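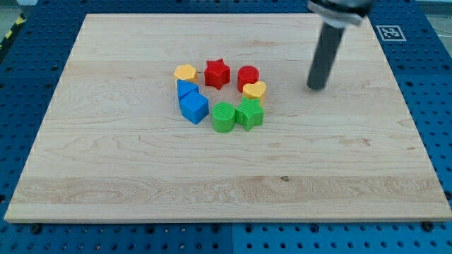

## 第4回 作業セルの買い物計画(配布資料)

今回は数式がほとんど出てきません。代わりに出てくるのは見積書と巻尺です。ロボットの授業でいちばん眠くなりそうな回なのですが、私はじつはこの回がかなり好きで、毎年しゃべりすぎて時間が足りなくなります。なので、話しきれない分をここに書いておきますね。

前回までで、ブロックを棒一本で押して動かす課題の中身はわかってもらえたと思います。今回の宿題は、その課題をやるセルをもう一組そろえるとしたら何をどの順番で買うか、という計画書づくりです。

### 1. まず腕から考えない

ほとんどの人が、最初にアームのカタログを開きます。気持ちはよくわかります(私もそうでした!)。でも計画書の1行目に書いてほしいのは、アームの型番より先に「何をする作業か」です。

押すだけなら、開閉するハンドはいりません。手首に棒状の工具が一本ついていれば作業になります。ハンドを外すと、本体代のほかに配線、予備の爪、制御用のライセンスまで表から消えることがあります。逆に、来年は「つかむ」作業もやりたいという人は、手首の取り付け部がハンドに対応しているかを今のうちに確認しておいてください。あとから変換フランジを頼むと、部品そのものは安いのに納期で泣きます。

### 2. 見積書に載らないもの

業者さんの見積もりは、基本的に「こちらが聞いたもの」しか載っていません。授業用に Prellatard と Arnesau から見積もりを取ったときも、両方ともアームと制御盤と設置費まではきれいに書いてあって、台の上のことは一行もありませんでした。聞かなかった私が悪いです。

忘れやすいものを並べておきます。

- 天板。穴あきの板にしておくと、固定位置をあとから変えられます。パネルを継いで使うなら、継ぎ目がどこに来るかも図に描くこと
- 作業面になる板。私はメープルのまな板が好きです。厚みがあって、店で普通に買えて、傷んだら取り替えられます
- 固定用のボルト。長さ違いで多めに
- 位置合わせ用の白黒マーカー。印刷代はほぼゼロでも、貼る場所は先に確保しておく
- 床や台のふちに貼る黄色と黒のテープ
- ケーブルの逃がし方。保護チューブと留め具、それに通り道の図

ブロックは色と形の組み合わせで選びます。赤の星と緑の星、赤の円柱と緑の円柱のように、同じ形で色違いがあると「赤いほうを動かして」という指示の練習ができますし、同じ色で形違い(青なら立方体と三角柱)があれば、形で区別する練習になります。値段はたいしたことがないので、最初から予備込みで2組。転がってどこかに消えるのは、決まって円柱です。

### 3. 予算表の書き方

予算表は2列にしてください。左が「買う日に払うお金」、右が「毎年払うお金」です。右の列が空っぽの計画書は、書き直しをお願いしています。

右に入るのは、点検、ソフトの更新、消耗品、それから校正にかける人の時間です。時間もお金に直して書いてください。「自分でやるのでタダです」と書きたくなりますが、その時間にできたはずの別の仕事があるはずですよね。

予備費は全体の20%を取ります。多いと思うかもしれませんが、コンセントの増設が一つ入るだけで、けっこうな勢いで減っていきます。ここを削って上位機種のアームにしたい、という相談は毎年来ますが、私は毎年止めています。

### 4. 注文の順番

おすすめは次のとおりです。

1. 部屋の寸法と電源を測る。搬入口の幅も忘れずに
2. 納期の長いもの(アーム本体、制御盤)を仮押さえする
3. 天板と固定具を決めて発注する
4. 手首につける工具を設計する。ここで取り付け面の図面が必要になるので、2の段階でもらっておく
5. 作業面の板、ブロック、マーカー、テープをまとめて買う

去年、5を先に済ませてしまった班がありました。立派なブロックと板がそろって、楽しそうに並べていたのですが、肝心の台が4週間以上来ませんでした。順番を間違えても壊れるものはありません。ただ、学期は待ってくれないんです。

検収の日もあらかじめ決めておきましょう。届いた箱を開けずに積んでおくと、欠品に気づいたときには連絡期限が過ぎている、ということが普通に起きます。

### 5. 中古とレンタルについて

Vasylenko のような中古を扱うところに頼むのも、授業用なら十分ありです。聞くことは、制御盤が付属するか、ソフトの更新がまだ受けられるか、予備部品がいつまで手に入るか。値札だけ見て決めないでくださいね。

短期なら Gristix のレンタルも候補に入れてよいです。7月に集中実習だけやりたい、という使い方だと購入より安くなる場合があります。ただし、返却時の梱包と送料が別になっていないか、見積もりの下のほうの小さい字まで読むこと。私は一度読み飛ばしました。

### 宿題

A4で2枚以内。1枚目に作業の説明とセルの配置図、2枚目に予算表と注文の順番を書いてください。配置図は手描きでかまいませんが、寸法は必ず入れること。アームが届く範囲も線で描いておいてもらえると、こちらで見るときにとても助かります。

金額がわからない項目は空欄にせず、「問い合わせ中」と書いて、どこに何を聞いたかを添えておいてください。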